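What Happens to Clothes People Stop Wearing
Project report, Textiles and Society module
Submitted Mon 22 May

1. Introduction

This project looks at how long students keep everyday clothes and where the clothes go afterwards. I chose casual tops (T-shirts, sweatshirts and hooded tops) because almost everyone owns several and they are cheap enough to be replaced without much thought. Coats, shoes and underwear were left out.

I wanted to find out how many tops students own compared with how many they wear, what makes them stop wearing one, and which way of getting rid of it they use.

2. Method

A short paper questionnaire was handed out in two halls of residence, Kirkegaard and Tretlow, over two weeks in October. It asked people to go through their drawers and count their tops, then to mark which they had worn in the past month. There were also four written questions about the last top they got rid of.

I got 77 forms back. Two had no counts filled in, so I used only their written answers. I also visited the Rorkine charity shop twice and asked the staff on duty what they do with donated tops they can't sell.

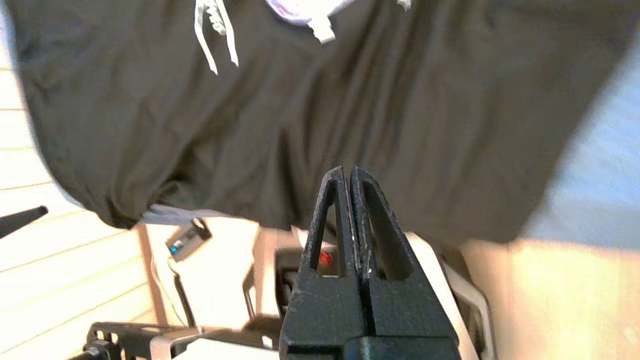 3. Results

3.1 How many tops people own

Altogether the forms listed 1,129 tops, which comes to just over 15 per person. The spread was wide. A few people had fewer than six and one person in Tretlow had more than forty. Less than half of the tops had been worn in the past month. Several people wrote that they had forgotten they owned some of them until they did the count.

People who did their washing every week tended to own fewer. I had not asked about washing on the form, but enough people mentioned it in the margins that I think it should have been a question.

3.2 Why people stop wearing a top

Fit was the most common reason. This included tops that had shrunk and tops that had gone baggy at the neck. Next came being tired of it, then stains, then wear such as holes and bobbling. Faded or cracked prints were mentioned less than I expected. Some people said they preferred a print once it had started to break up, and shops now sell tops with the worn look already printed on, so a cracked print on its own doesn't tell you how old a top is.

Being out of fashion came last. I suspect people don't like to write that down.
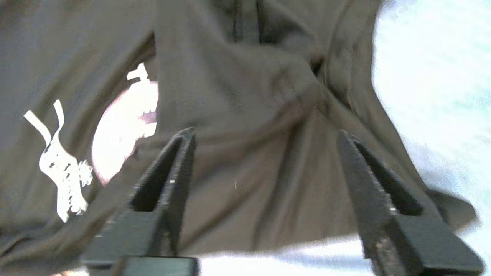 3.3 Where the clothes go

Of the forms with a clear answer, 53 said the last top went to a charity shop or clothes bank. The rest had mostly gone in the bin, been cut up for cleaning cloths, or been passed to a brother or sister. Only a handful had sold anything online. The usual comment was that a plain T-shirt would not fetch enough to cover the postage.

At the Rorkine shop I was told that tops are checked for smell, stains and holes before anything else. Those that pass are steamed and put out for a few weeks. The others are bagged and collected by a textile merchant, Verkska, which pays by weight. The shop does not know what share is later resold abroad and what share is shredded for wiping cloths or stuffing. I wrote to Verkska to ask but had no reply before the deadline.

4. Discussion

Most students think of the charity shop as the end of the matter. The visits suggest it is a sorting point, and that a good many donated tops are never hung on a rail. If people knew that a top with a torn seam would be sold by weight, some might mend it first. Others might just feel better about not ironing it.

The counts depend on people being careful, and I had no way to check them. Both halls are catered and mostly first years, so the results may not hold for students in shared houses, who have usually moved their belongings a few times and thrown more out along the way.

5. Further work

I would repeat the count with the same people in the spring, add the question about washing, and ask for the age of each top where it is known. It would also be worth getting the weight of the bags leaving the shop over a month.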